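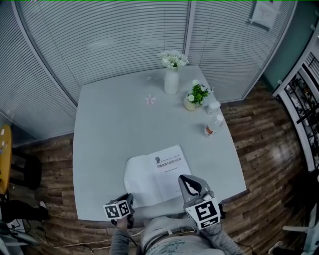 No. 50

Home Reviews Guides Back Issues Letters Subscribe

The Kadetti Rulebook for Hand-Held Gripper Work, second edition
Published by Landau, spiral bound

I have a shelf of rulebooks for robot labs and most of them have never been opened twice. This one has been on my desk since April, it has tape on the spine already, and I would buy it again tomorrow. If you collect demonstrations with hand-held grippers (the kind with marker cubes on top and a camera near the fingers), this is the first set of written rules I've used that seems to come from people who have stood at a table for an afternoon doing it.

The first edition was mostly about file names. It was fine! You could tell it had been put together by whoever had to clean up the folders afterward. The second edition starts at the table instead, with a chapter called "Before You Pick Anything Up," and that chapter alone is worth the price. Check the marker cubes for smudges and loose corners. Look at the finger pads and wipe them with a dry cloth. Open and close each gripper all the way, slowly, with the recording running, so there is a full range of travel at the head of every session. We used to do that last one whenever somebody remembered. Now we do it every time, and matching up the left and right hands has become a much shorter job.

Rule 6 is my favorite. It says to leave ordinary things on the table if they would be there in real life, and to write down what they are. A lot of us grew up on bare tables and plain backdrops, and I'll admit I fought this one. A plant, a bottle, a vase near the back edge – these are exactly what an arm will have to reach around later on. The book asks for one still of the table before the first take and one after the last, both kept with the session notes. Simple enough that people do it.

There's a good section on soft and thin items too: paper, film, bags, cloth. Kadetti wants them treated as a class of their own, with a fresh start shape for every take. You don't smooth the sheet flat each time, you let it land how it lands. You also log a slipped grasp as a slip and keep it. At Hudham, where I work, we went back over 3,841 old takes with that rule in hand and found 570 that had been thrown out for no reason other than a sheet getting away from somebody's fingers. We have put them back, labeled, and I'm very happy to have them.

The part I expected to skip was the one on people. It has rules for cable routing (behind the operator, never across the walkway), for breaks, for how far apart two operators should stand when both are wearing a headset and a backpack frame, and for asking before you record anyone who is just passing through. It's written in plain sentences. There is a page you can copy and tape up by the door, and it fits on one sheet in type you can read from a few steps away.

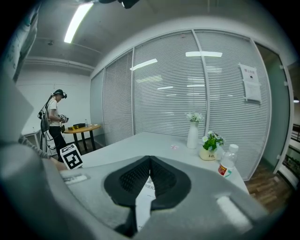 Manaia Cartwright thinks I'm too easy on the break rule. She read a draft of this review and wrote back that a fixed pause every twenty minutes is wrong for two-handed work, that wrists get tired well before that, and that a good standard would let the operator call it with no form to fill in. She'd also like the weight of the gripper printed on the same page as the break times, so that a lab with heavy tools can't pretend the rule was written for them.

I went back and reread the page with her note beside me, and she's right about the form. It asks for a reason, a start time and a signature, and people will work through sore hands to avoid it. We have crossed it out in our copy.

A few other complaints. The index is thin. You won't find "gloves" or "sleeves" in it, though both come up (long sleeves are fine as long as they never hang over the marker cube). The chapter on lighting spends four pages on windows and blinds and one short paragraph on reflections from glass walls, and I wanted those the other way around. And the sample log sheet has a box for "object name" that is far too small if you label the way Rule 6 tells you to.

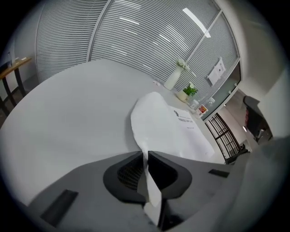
The log sheet can be fixed with a photocopier, and we have done that, turning it sideways and giving the object box half the width. The older Brunton sheets had more room but left out the start shape completely, so I'd still take this one.

How does it hold up with new people? Very well so far. I gave the first two chapters to a student who had never held one of these grippers, and by lunch she was stopping takes on her own when a cube went out of view. She also caught me skipping the open-and-close check, rulebook in hand, and made me start over. I was delighted – a bit embarrassed, but delighted.

Get the spiral-bound copy if you can. It lies flat next to the gear, and the paper takes pencil well. Landau sells the door page separately as a pad, which you don't need if you have the book. A third edition is planned with a chapter on shared tables, and I've already sent in my notes on the index.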